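Last updated: December 2018

I have spent the better part of today on the snacks, and I don't regret a minute of it, though my knees might. It started because Tharun Alva wrote to say he was coming through on his way to Kiltness and could I spare him a few of the crackers he liked so much in April. Well, one thing led to another, and by lunchtime I had every packet in the house out and was sorting them the way my aunt used to, sweet things one side, salty things the other, and anything I couldn't name in a heap of its own.

I am sending him off with a proper box. It costs 705 to mail one that size to Kiltness from the Grindbridge office, and the line there was over 60 people long last week, so handing it to him at the door suits me very well! I put the flowered cloth on first, the cream one with the coral blossoms, because if I'm going to fuss over something all afternoon I want to fuss over it somewhere pretty. 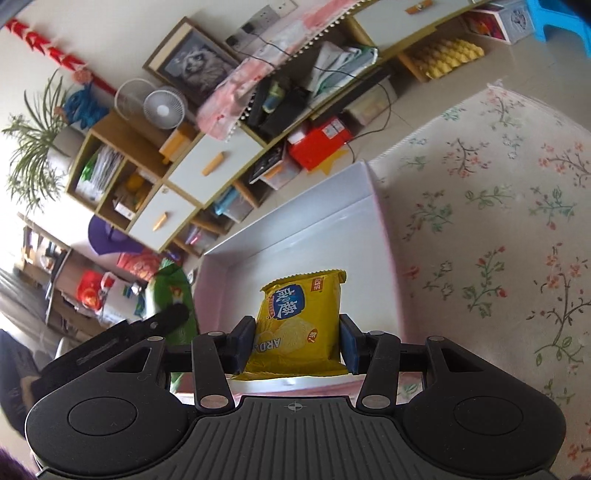

I went back and forth on whether to tuck in a jar of the plum jam too, and then I remembered what happened to the last jar (poor Naseri's good coat), so no jam. Tea instead, the loose kind, and 3 pairs of the wool socks, which will fill up the corners nicely. I still have to write the note. I've begun it twice and both times it turned into a letter, and he will only be here as long as it takes to drink a cup of something hot. Must remember to buy more tape tomorrow, and milk.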